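Wilson Mosquera had a sandwich in one hand and the Plendetti quote in the other when we rang. October 2020, and his budget for the Skendstead bench closes soon. "The arm is the easy bit to price. It's everything hanging off it."

Grippers, brackets, cables, a mat to work on. He put 3,000 aside for extras in August and has spent most of it.
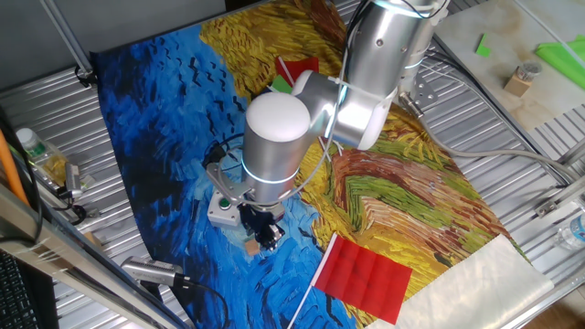 What to buy first

Grippers, he says. Small parts before anything clever. "If it can't hold a little wooden cube I'm not intrested in the brochure." Garcia quoted 4,000 for a pair, delivery nine weeks. Too slow? "Ask me in nine weeks." 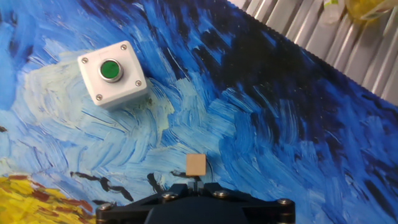 Wooden cube in the gripper fingers, green push button at upper left.

A second arm doubles more than the arm, he warns. Twice the cabling, another mount, table space. Pladier wanted 204 for one bracket. He said no, then rang back and said yes.

Flags and cubes come out of petty cash. "Cheapest line on the sheet, and we'd be stuck without them."
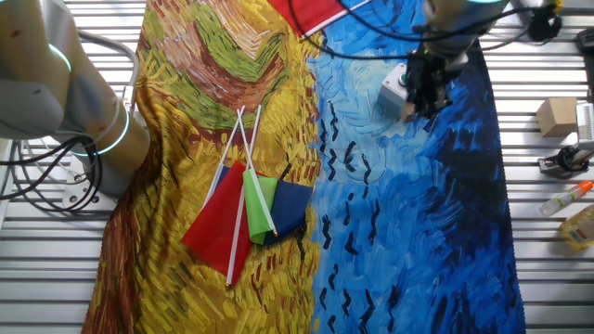
BUDGETS & PLANNING

His advice to anyone starting a sheet now: put spares on it at the begining. Fingers, cables. He didn't, and is still asking for the money.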